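Etell Stays: historic lodgings notes
README

Etell Stays is a collection of short write-ups on places to sleep that used to be something else: watermills, customs houses, lock-keepers' cottages, a couple of signal boxes and one very grand grain exchange. I love these places, and so do the people who help me gather the notes. If you've ever woken up under a beam with a miller's tally marks cut into it, you'll know why!

What's in it

The main file, stays.csv, has one row per lodging. Each row gives the name, nearest town, former use, type of lodging now (inn, hostel, guest house, hotel) and a free-text note of up to 300 words. The notes are the best bit. Leokadia Lis writes most of the ones on mills and she always mentions the sound of the water at night.

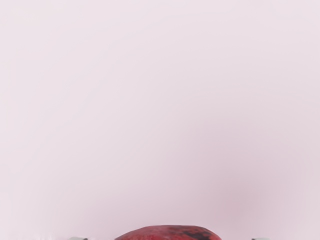 A second file, rooms.csv, lists single rooms where a guest has told us something worth knowing — which one has the old hoist door, which one gets the morning sun, which one has the staircase you shouldn't try with a big suitcase. It holds about 2,000 entries and links back to stays.csv by the stay_id column.

How the notes were gathered

Henryk Pawlak began with a shoebox of guest cards and typed them up over one winter. Marianna Domański then added the canal and harbour entries, including the whole Tshabalala section (the former wool warehouse, now a hotel, with its own tab because it has so many odd rooms). Prices are left out on purpose. They go stale too fast, so please ask the lodging.

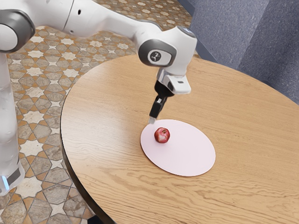 Reading time: 2 minutes

Known gaps

Inland towns are thin. Former schools are filed under "other" and really deserve their own label. Some spellings differ between the two files, mostly in street names, and opening months are only filled in where the owner confirmed them. January closures are common in the mill entries, so check before you travel.

Using and adding to it

You're free to use the notes for trip planning, teaching or your own guide, with credit to Etell Stays. New entries are very welcome! Copy the blank row at the top of stays.csv, fill in what you know and leave the rest empty. Weronika Krawczyk reads everything that comes in and will write back if a former use is in doubt.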